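The Whiteboard Years

We have owned the whiteboard for longer than we have owned the sofa, and I know which of them I would save in a fire. It would be the sofa. The whiteboard would survive on its own, out of spite.

It came from an office clearance in Wergate, the August we moved here, when I was going to be a person who planned meals. The man wanted 19 pounds for it and I paid him the full amount. I then carried it up the hill in a light wind, which I do not recommend. A large whiteboard is a sail with no opinion about where you live.

The plan was to hang it in the kitchen. The kitchen wall had other ideas, being made of something that comes out of the hole as sand and keeps coming. I filled in the two holes, badly, and you can still find them if you know where the calendar is and lift it up. After that the board went behind the door, then behind the wardrobe, then under the bed, where I kicked it most mornings.

Then last winter it was raining, the small one was bored, and I laid it flat on the table to see if it could be cleaned. She took this as an invitation. A whiteboard on a wall is for lists and for being told things. A whiteboard on a table is apparently the floor of the sea, or a car park, or Skarnitz, which is a country she runs and which has very strict rules about shoes.

It has hardly been upright since.

The blocks came into it straight away. We have a tub of them from my sister, who had them from a neighbour, and the label on the lid says Wornus in letters that have mostly rubbed off. I have never met another person who has heard of Wornus. They are good plain wooden cubes with slightly rounded corners, and they have outlasted every toy in this house that needed a battery.

The game at the moment is Ponds. You draw a pond. You put out your blocks. The blocks are people, or sheep, or on one bad afternoon the council, and they would like to get to the pond, and there is always some reason why they can't. I have asked for the rules in writing and been told I'm too old to read them.
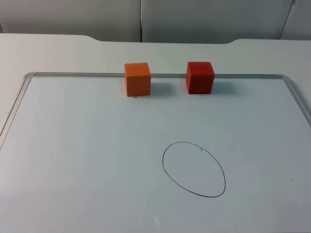 Two citizens and a pond. Orange on the left, red on the right.

I have drawn a lot of ponds by now and I would like to say I've improved. Mine come out taller than they are wide, with a lean on them, like an egg that has had a long day. I did try going round a saucer once, and it was rejected on the grounds that it was a plate. So it's freehand or nothing, in black, and no going over it twice.

The blocks like the edge. Put them in the middle of the board and she'll move them back up to the metal rail the moment your hand is off them, sitting across it as if it were a garden wall. I think the rail is the border of Skarnitz. I once parked the red one on the table side and there was an incident.

On the practical side, for anyone else with a board under the bed: it wipes down fine with a damp cloth if you do it the same day. Leave it for a week and you'll want the proper spray. I used a bottle of Þorgeirsson, which I bought because I couldn't pronounce it and assumed that meant it was strong. It is strong. Open a window. It took off a phone number that had been there since the office clearance, ending in 467, and I was a bit sorry to see it go, as I'd always half meant to ring.

Small specks don't come off whatever you use. I've stopped trying.

The drawback is that we now eat at one end of the table with our elbows in. Visitors are told to mind the pond. My father put his tea down in it at Easter and was informed, quite kindly, that he had drowned.

I still haven't planned a meal. I did get as far as writing "Mon: pasta" along the bottom in green one evening after she'd gone to bed, feeling like a new woman, and by breakfast it had been wiped out with a sleeve to make room for a bus station. We had pasta anyway. She's asked if we can get a second board for next to it, so the sheep have somewhere to go on holiday, and I've said I'll think about it, and I have already looked up the price.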